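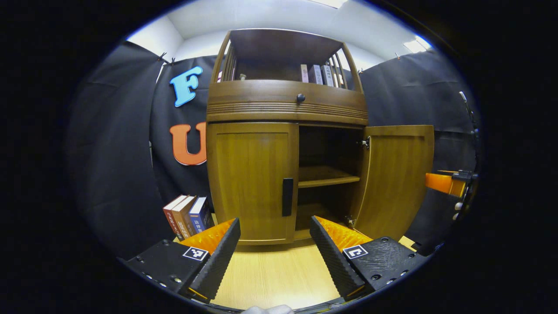

Re: New head at Gernach

Hello everyone,

Thank you, Vasilică, for passing the news along so quickly. I had been wondering since the station went quiet about it in the fall, and I'm glad it's someone who has spent time on the technical side.

On 12/14/23 Vasilică Voicu wrote:
> Gernach told staff this morning that its managing director is stepping
> down in April after 21 years. Her deputy from the Surdu office takes
> over. No word yet on the evening news hour or the 3 relay stations.

I worked under her for two of those years, back when we still shared a hallway with the Riltard people, and she was very good to me. She once drove up to our relay in the snow with a thermos of soup because the night engineer was out sick and she didn't want me sitting there alone (I have never forgotten that soup!). So I'm a little sad today, I admit.

As for the relays, my guess is they stay as they are until the Vuleo contract runs out – but please correct me if you've heard otherwise. I'd like to send her a card from all of us on the list. If you want your name on it, write to me off-list before the holidays and I'll add you.

Warm wishes to you all,
Wumpini Arthur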